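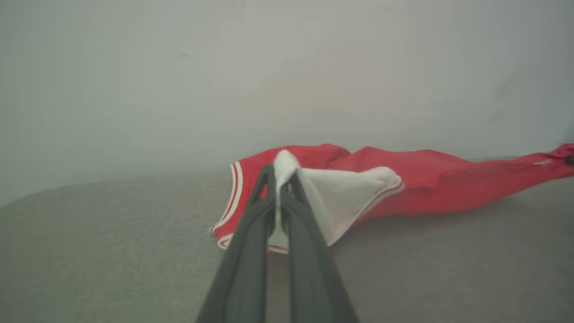
How often do you really need to wash your gym clothes?

After every workout if you sweat in them, and after two or three wears if all you did was stretch and gossip. I've asked a lot of people this over the past few months, and that's where most of them ended up.

I started asking because of a smell. I joined an over-forties basketball league in Zuvevlow in April, my first organized sport since high school, and by the third week my car had a problem. I'd washed everything! I'd washed it hot, with extra detergent, and then with extra extra detergent, and the second I warmed up on the court the whole lot smelled like a wet basement again.

So I called Rosemarie Fröhlich, who ran a laundromat for most of her working life and has washed the uniforms of every team in town at one time or another. She laughed at me for a good long while. Then she asked how much detergent I was using, and when I told her she laughed some more.

"You're not washing your clothes," she said. "You're frosting them."

Her point was that stretchy synthetic fabric hangs on to body oil, and it hangs on to soap too if you pour in more than the rinse can carry off. Bacteria are very happy in that mix. She had me cut my detergent in half and skip the fabric softener completely (I'd been using the lavender kind, and I miss it). She also wanted everything turned inside out before it went in, so the sweaty side gets the rubbing.

I tried it for a week and the shirts came out better. The shorts took longer. Rosemarie had me soak those in a bucket of cool water with a cup of white vinegar for half an hour, then run them through a normal cycle. Two rounds of that and I could drive with the windows up.

Then there's drying, which people have feelings about. My teammate Hauke Buschmann puts everything in the dryer on high and has gone through three waistbands since we met. Irena Jasińska, our point guard, hangs hers over the shower rod and swears she's still wearing a pair from college. I've gone over to Irena's side, mostly - heat is hard on elastic, and it can bake in whatever smell the wash left behind. If it's raining and there's a game that night, I use low heat and I don't feel bad about it.

The biggest change for me was the bag. I used to zip everything up after a game and forget it in the trunk until the next day, or the day after that. Now it all comes out the minute I'm home, even if I'm not washing until the weekend. I shake things out and spread them flat somewhere with a bit of air until they're dry, and only then do they go in the hamper. A damp ball of polyester at the bottom of a hamper will ruin the towels as well, ask me how I know. 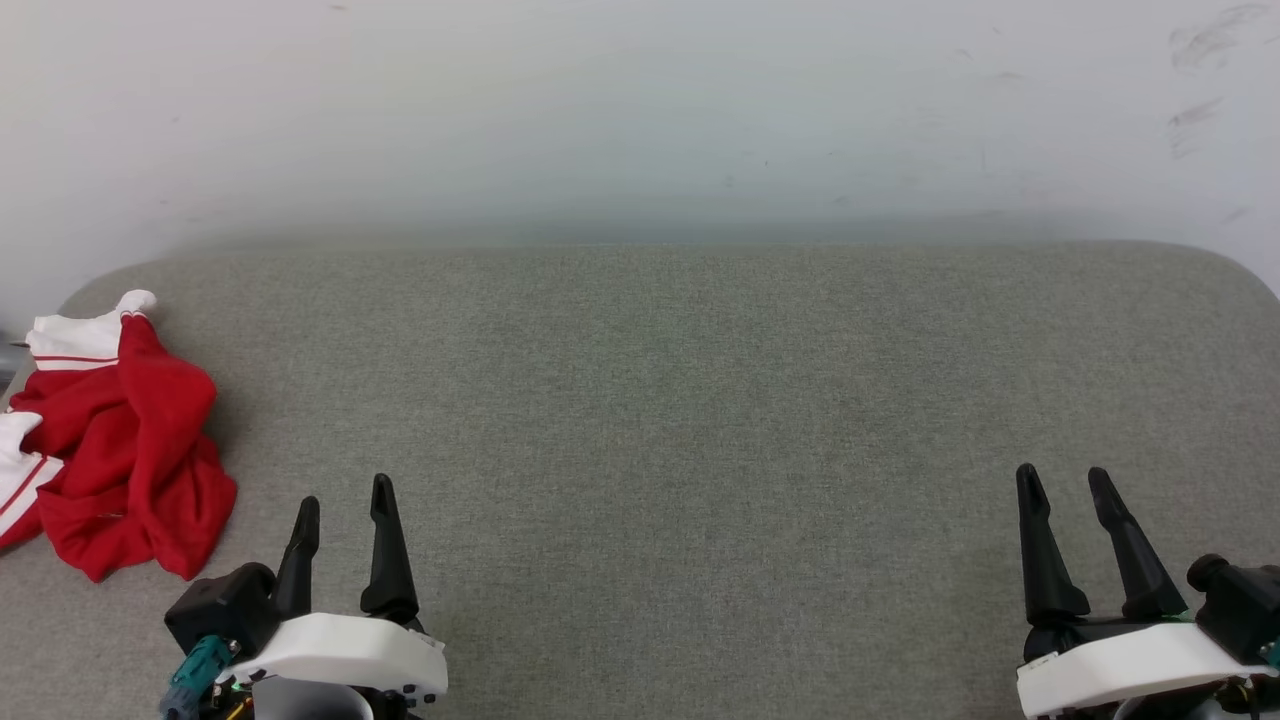
What about the fancy sports detergents?

I bought one, of course I did. It cost about what I'd pay for lunch and it worked fine, and so did the plain store brand once I'd stopped pouring it like pancake syrup. Rosemarie says to read the care label first and the detergent bottle second, and to keep bleach well away from anything stretchy. She's also firm about washing new red things on their own the first couple of times. I have a pink undershirt that agrees with her.

We play again on Thursday. Hauke needs new shorts.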